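Let the Sidewalk Rule Wait for Morning

By Þórarinn Bundgaard

I moved to Whitcombe eight years ago, and I still read every notice the town puts in my mailbox. Maybe people who were born here do not need to. The notice from August says that each owner must clear the sidewalk before 8 a.m., or pay a fine of $100. I think this rule is made with good intention, but the hour is wrong.

On my street, Drasell Road, many people work the night shift at Cukero. They come home at seven in the morning. If snow falls at five, they have one hour to shovel, after a whole night on their feet. My neighbor across the road is 81 and waits for her grandson, who comes after school. Must she pay every time?

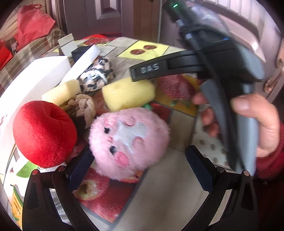 Soft toys on a patchwork cloth with a fruit print.

The town says that 1,040 properties have a sidewalk in front. It has 3 small plows for sidewalks, and these go first to the school and the clinic. I agree with this order. But then the town should also accept that a family needs some hours, the same as the plows need them.

I do not ask to cancel the rule. I have walked in the road with a stroller when the snow was not cleared on Zurnel Street, and I was afraid of the cars. A clear sidewalk is a serious matter. I only propose that the time is counted from the end of the snowfall, and that the first mistake brings a warning letter. Older residents could put their names on a list for help at the town office.

The council will take written comments until the end of the month. Mine is already sent, and it is shorter than this one.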